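Chapter 6
Who Gets the Shelf? Retail Channels for Consumer Electronics

After reading this chapter you should be able to:
explain the difference between direct, retail and reseller channels
describe how a store earns money from a product it does not make
say why a maker might pull its own product from a store that sells it well

6.1 A headphone maker walks into a store

In the town of Drudport there was once an electronics store with 78 feet of wall devoted to headphones. The store called it the Sound Wall. The brands on it called it other things, mostly in private, and mostly around contract time.

One of those brands was Flelau, a maker of mid-priced wireless headphones. Flelau had 12 feet of the wall at eye level and paid well for the honor. Its rival, Jindlow, had six feet near the floor, between the cleaning wipes and a bin of phone cases. In November the positions were swapped. The headphones had not changed at all. Jindlow had agreed to pay for new lighting, a demo stand and a part-time employee whose job was to stand near the demo stand and look as if he happened to like Jindlow.

Flelau complained that shoppers were being steered. The store replied, correctly, that steering shoppers was what Flelau had been paying it for.

Most beginning students picture a store as a kind of warehouse with music. A maker ships goods to it, the public comes in and picks the best ones, and everyone goes home. If that is your picture, this chapter will be a mild disappointment. A shelf is a product in its own right. It has a price and a limited supply, and it has customers, who are the makers. You, holding the headphones, are closer to the scenery.

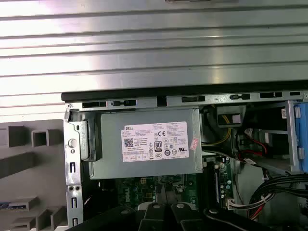
A sales channel is the path a product takes from its maker to the person who ends up using it. Some paths are short: the maker runs a website and a truck does the rest. Others pass through so many hands that the buyer could not name half of them. Desktop computers have traveled by nearly every route there is, through mail order, office suppliers, big-box stores and the back rooms of repair shops. A name on the label of a power supply, such as DELL, tells you which company's brand the part carries. It won't tell you who sold it, at what markup, or how many times it changed hands on the way. Channels leave very few marks on the goods, and that is one reason customers tend to give the maker the credit for a good price and the store the blame for a bad one.

We will use three terms throughout. A direct channel has no one between maker and buyer. A retail channel has a store that buys the goods and sells them again. A reseller channel adds a business that bundles the goods with something else – installation, training, a service plan, or a very confident man named Ross.

6.2 The arithmetic of being carried

Suppose a store sells a laptop for $1,057 and paid the maker $700 for it, before rebates. The gap looks generous until rent, wages, returns and theft have each taken a turn. Now suppose a second maker offers a similar laptop at $647 and asks the store to sell it for the same price. The store gains $53 a unit without lifting a finger, and the first maker may soon find its machine displayed beside the restrooms.

A store owned by a maker has an extra problem. It may profit nicely from a rival's product and still decide that the rival has to go. Channel managers call this a portfolio decision. Rivals have shorter words for it.

Ismail Zerouali, a buyer for the Drudport store in the years of the Sound Wall, kept every letter he was sent by a brand he had dropped. We return to his files in Section 6.4, where they are used to show how a delisting is announced, disputed and, in a surprising share of cases, quietly reversed the following year.

Before going on, choose one electronics store you know and write down which brand has the table nearest the door. Keep the note. You will need it for the exercise at the end of Section 6.3.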